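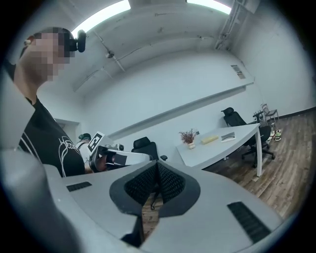 We finished the second round of the calibration test in May, so I can write up what came out of it. The question was a small one: does it matter how often you recalibrate the hand-held grippers between recordings?

We took 322 recordings, split between two ways of working. In the first, each gripper was calibrated once in the morning and left alone. In the second, it was done again after every 12 recordings. Then we trained the same policy on each set and ran it on the Dondar arm, on the cup task only.

The set with more calibration did better, but by less than I had hoped. Most of the gain was in the last bit of the reach, where the fingers close. Getting to the cup in the first place looked the same for both.

I threw out 23 recordings where tracking of the marker dropped for more than a moment. They came from both sets, mainly from people turning their wrist too far.

Next is the drawer task, with the Clanasen code for the tracking. I still need to write the script that checks for dropouts while we record.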